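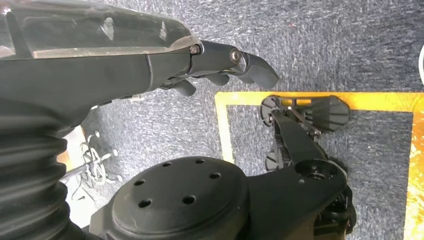 Clear plastic cover with white scratches and smudges.

How to polish scratched clear plastic by hand

This method I use for lamp covers, aquarium lids and the windows of old radios. It is good for fine scratches. If you can feel the scratch with your fingernail, it is deep and you will need more patience.

You need dish soap, two soft cotton cloths, a bowl of lukewarm water, wet sandpaper of 700 grit or finer, and plastic polish. I buy the Mullari paste, a tube is enough for many covers. Please do not use toothpaste from the bathroom, I had bad results with it.

1. Wash the part with soap and let it dry. Dust which stays on the surface will make new scratches.
2. Try the polish first in a corner. Some plastics become cloudy.
3. For the stronger scratches, sand with much water and almost no pressure. The surface will look dull, this is normal.
4. Put a small drop of paste on the cloth and rub in small circles until the dull look goes away.
5. Wipe with the second cloth and check against a window.

My last radio window needed 55 minutes in total. Glass cleaner with ammonia should be avoided also afterwards.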